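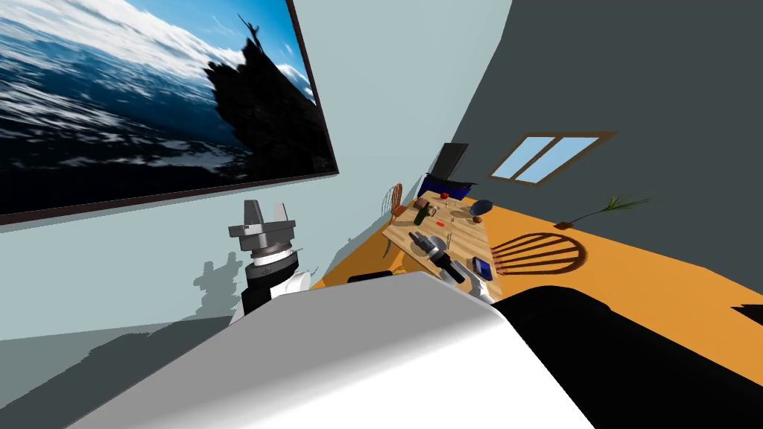
A simulated room used in the Findon study, with a cluttered table beyond the robot's arms. Image: Findon project

18 November 2021

Robot trained in simulation sorts real tabletops

A two-armed robot trained only in simulated rooms picked the correct object in 1602 of 2000 trials on real tables, the Findon project reported. An earlier version trained on 400 room layouts. The new one used 826, with furniture and small items moved each time. "The extra layouts helped most with clutter," said Laiba Niazi, who led the tests.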